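I moved to Flunley in January for work, and I want to write down what I learned about heating a small flat here. Maybe it helps another newcomer. 1/

My first bill was £285 for 2 months. In my old country the heating came with the rent, so I had never read a meter in my life. I thought the number was a mistake and I wrote to the company. It was not a mistake. 2/
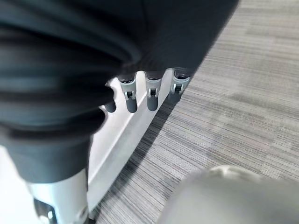
The cheapest change was in how I dress at home. I used to sit in a T-shirt and turn the dial up. Now I think of clothes first: thick dark cloth, the kind that bunches into soft folds and ends in a band like a cuff, so the draught cannot go up the arm. I turned the thermostat down two degrees and after one week I did not notice. 3/

Second thing: curtains. Mine were hanging over the radiator, so the warm air went straight to the window. I shortened them with a needle and a lot of bad words. 4/

Third thing: read the meter yourself. When I moved in it showed 3,807 and the company had guessed a number which was 478 units higher. I sent them a photo and they corrected it in a few days. 5/ 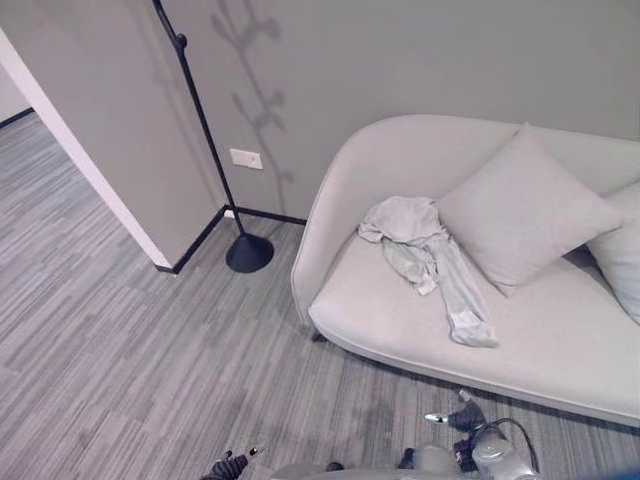
Please also check the date when your fixed price ends. Mine ended in the spring and the letter about it was very easy to throw away. I nearly did. 6/

I still have not understood the standing charge. If somebody can explain it in simple words, I will be grateful. Also, is it normal that the boiler makes a knocking noise at six in the morning? 7/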